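Octobre
Par l'équipe Surfaces domestiques, Otlow
Temps de lecture : 3 min
60 partages · 3 commentaires

3.2. Le plateau comme surface de dépôt

Une table, dans la littérature sur l'aménagement intérieur, sert à manger, à travailler ou à réunir la famille. Dans les 236 foyers de notre corpus, elle sert surtout à poser le courrier. Nous avons donc retenu une définition modeste : est appelé « plateau » toute surface horizontale sur laquelle un adulte raisonnable dépose ses clés sans y penser. Le piano y répond parfois ; nous l'avons exclu, non sans débat.

Les participants ont rempli 339 fiches de rangement, dont une partie porte des traces de confiture que le protocole ne prévoyait pas. Chaque fiche consigne l'aspect du plateau, son usage déclaré et son usage constaté, deux colonnes qui se ressemblent peu. Pour l'aspect, la difficulté principale tient au veinage. Un décor bois clair à dessin marqué absorbe visuellement les miettes, les élastiques et les petits tickets beiges, de sorte que son propriétaire le déclare propre en toute bonne foi. La figure 4 montre un plateau de ce type, classé « clair, veinage mixte ». 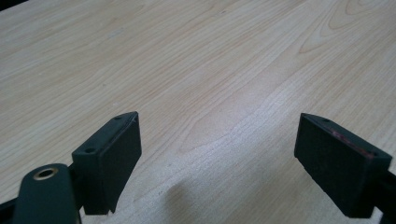
Figure 4. Plateau clair, veinage mixte : fil discret en diagonale et motif en « cathédrale » en haut à droite.

Le motif en cathédrale, avec ses arches allongées, pose un problème de codage que nous avions sous-estimé. Deux codeurs sur trois le jugeaient « décoratif », le troisième « fatigant » ; la grille Pekwood, que nous suivons par ailleurs, ne connaît ni l'un ni l'autre. Nous avons fini par créer une catégorie « présent », qui a mis tout le monde d'accord et n'apprend pas grand-chose.

L'éclairage complique encore l'affaire. Une bande presque blanche en travers du plateau, comme à la figure 4, efface une partie du fil et rend la teinte difficile à nommer. Le nuancier Vastavora propose à cet endroit quatre beiges que nos codeurs confondent avec une régularité remarquable. Les fiches concernées ont été relues avec la seule mention « clair ».

Reste la question du plateau dégagé. Les foyers qui disent débarrasser leur table chaque soir transfèrent en général son contenu sur une chaise, laquelle n'entrait pas dans le périmètre de l'étude. Elle fait l'objet de la section 3.3.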